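Dialogue Recording in Untreated Rooms
Project report, second year, Sound Recording and Post-Production
Author: Isauro Villalobos
Cakville School of Audio

1. Why I chose this subject

In the first year we recorded all voices in the booth of the school. The booth is very dry and quiet, and almost any microphone gives a usable result there. When I started to help with short films outside the school, I understood that I did not know how to work in a normal room. My first recording in a kitchen had so much refrigerator noise that the director had to replace every line later.

For this project I wanted to compare simple methods of recording speech in rooms which were not built for sound. I limited the work to methods that one person can carry out alone, with equipment from the school store.

2. Rooms and speakers

I used two rooms. The first is the reading room on the ground floor of the Varela building, with a wooden floor, high ceiling and large windows to the street. The second is a small office behind the Dindex print shop, with a carpet and many shelves full of paper. The owner kindly let me work there in the evenings in February, after the machines were switched off.

Two students from the acting course read the same text, a dialogue of 155 words. Neither of them is a trained radio speaker, and I preferred it this way — in student films the actors are usually not used to a microphone either.

3. Equipment and method

I recorded with one short shotgun microphone on a boom, one small-diaphragm cardioid on a stand, and one lavalier under the clothes. All three went into a portable recorder at 48 kHz and 24 bit. The gain was set once for every room and then not touched.

Each reading was made first in the bare room and then with two heavy blankets hung behind the speaker. I also recorded one minute of room tone before each session. My tutor insisted on this, and I am grateful, as I needed it many times in the edit.

In total I made 20 takes. The file names contain the room, the microphone and the take number. At the beginning I named them only by number, and I lost an evening putting them in order.

4. Results

In the reading room the blankets made a clear difference for the cardioid. The end of each word became shorter, and the flutter between the windows and the opposite wall was much weaker. For the shotgun the difference was smaller than I expected. I had believed that a shotgun microphone solves the problem of a reflective room, but with a hard ceiling above it the voice became hollow, especially when the actor turned the head.

In the office all three microphones gave good speech. Here the problem was a ventilation tone near 2153 Hz, which I did not hear on location with my closed headphones. It is in the region where consonants are important, so a wide cut made the voice dull. A very narrow filter worked better.

The lavalier was the most stable in level. However, it had clothing noise in several takes, and I could repair only some of them.

5. Listening test

I played short extracts to my classmates in the Cliretti listening room without telling them which microphone they heard. For the reading room, most preferred the cardioid with blankets. For the office the opinions were divided, and a few people changed their answer when they heard the same extract again. I should have prepared the order of the extracts more carefully. 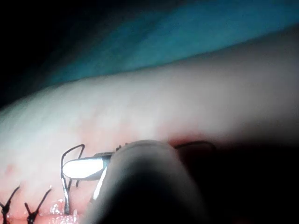

6. What I would change

I would visit each room beforehand at the same hour as the recording. In the Varela building the street was quiet at 11 in the morning, but at 4 in the afternoon the buses passed constantly.

I would also try different positions for the blankets. I hung them only behind the speaker, and one should perhaps go above, where the strongest reflection seems to come from. For this a second stand is necessary, and a person to hold it during the setup.

7. Files submitted

The edited dialogue, the room tones and the session notes are in the project folder on the school server. The unedited takes are on the drive which I handed in to the equipment store together with the signed loan form.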